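Section 4: First Start and Your First Render

You've installed Travden and the icon is sitting on your desktop. Great! This section takes you from that icon to a finished picture saved on your disk. Give it an unhurried evening if you can, because the material library is a joy to poke around in and you will almost certainly get sidetracked (we still do).

Before you start
You need the license key from your Munano welcome e-mail, an internet connection for the first launch only, and free space on the drive where you want to keep the library. The starter download is 466 MB. It unpacks to a good deal more than that, so pick a roomy drive.

CAUTION: Don't put the library in a folder that syncs to the cloud. Travden reads and writes small files there all the time, and a sync program that locks one of them in the middle of a render can leave you with a damaged index.

4.1 Activate and load the library

1. Open Travden. The welcome window appears.
2. Type your key, including the dashes. Capital letters don't matter.
3. Click Choose Folder and point to the drive you picked.
4. Click Get Starter Library and leave the window open until the bar is full.
5. When the count in the lower left corner reads 2,918 materials, click Done.

Note: If the count stops short, click Check Library. It fetches only the missing pieces, so you won't have to go through the whole download again.

Now take a minute and scroll! The woods and fabrics are our favorites. Hold the space bar over any swatch to see it wrapped around a ball, then around a folded cloth. You can star the ones you like and they'll stay at the top of the list in every project.

4.2 Set up a project

1. Choose File, New Project, and type a name.
2. Pick your units. Inches and centimeters can be swapped later, but models you've already imported keep their old size until you click Refit.
3. Pick a starting room. Palacios is the sunny one with the tall windows. Printhorpe is plain, gray and evenly lit, and it's the better choice for judging color.
4. Drag a model from your computer into the room. It lands on the floor at the center.
5. Press F to bring the view to the model.

Note: A model that seems to have vanished is usually very big or very tiny. Press F again and look at the size box on the right.

4.3 Light it

This is where things get fun. One lamp moved a foot to the left can change the whole mood of a room, and the live view lets you watch it happen as you drag.

1. Open the Lights tab and click Add Lamp.
2. Drag the yellow handle to move the lamp. Drag the ring to turn it.
3. Set Brightness first and Color second. Warm lamps look dimmer than cool ones at the same setting.
4. Set Softness. Low values give a crisp shadow edge, and high values let it fade out.
5. Set Shadow Detail to Medium while you work. Raise it to High just before the final render.

CAUTION: Each lamp set to High uses graphics memory of its own. If the memory bar at the top goes past 91 percent, save your project before adding anything else.

A shadow edge that breaks into little steps calls for more Shadow Detail. Softness spreads the steps out but leaves them there, so turn up Detail first and then play with Softness until you're happy. If you still see steps on High, shrink the lamp's Reach so it covers only the part of the room you need.

4.4 Render and save

1. Choose the camera you want from the list under the live view.
2. Click Render, then Draft. Look the draft over for anything floating, sunk into the floor or lit from the wrong side.
3. Fix what you found and run another draft. Two or three rounds is normal.
4. Click Render, then Final. Leave Samples at 3,000 for indoor rooms. Outdoor scenes come out clean with far fewer.
5. Wait for the chime, then choose File, Save Picture.

Note: You can pause a final render and close the program. Open the project again and click Resume, and it picks up right where it stopped.

Try the same project from a few cameras, near and far. A close view puts one surface on display, and a wide view gives you the furniture, the floor and the way the light falls between them. Cameras are free, so add as many as you like! 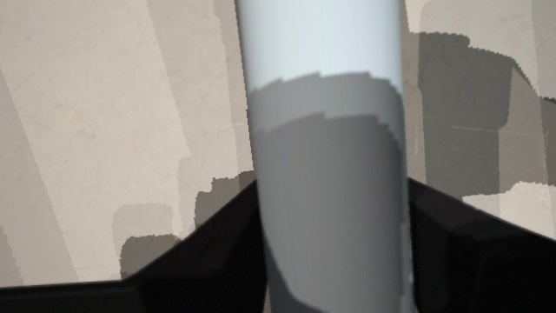
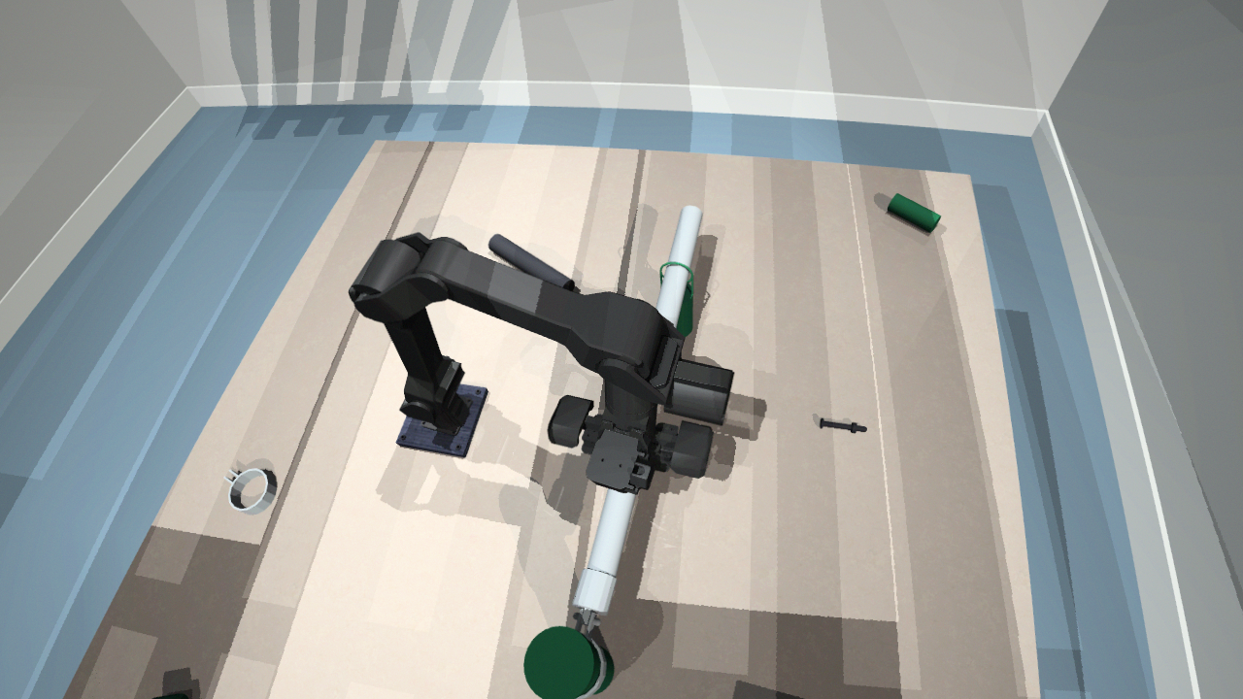 Fig. 4-1. Rendered views. First: pale cylinder, close up. Second: wooden tabletop with robot arm and blue flooring.

Continue to Section 5 for printing sizes and file types.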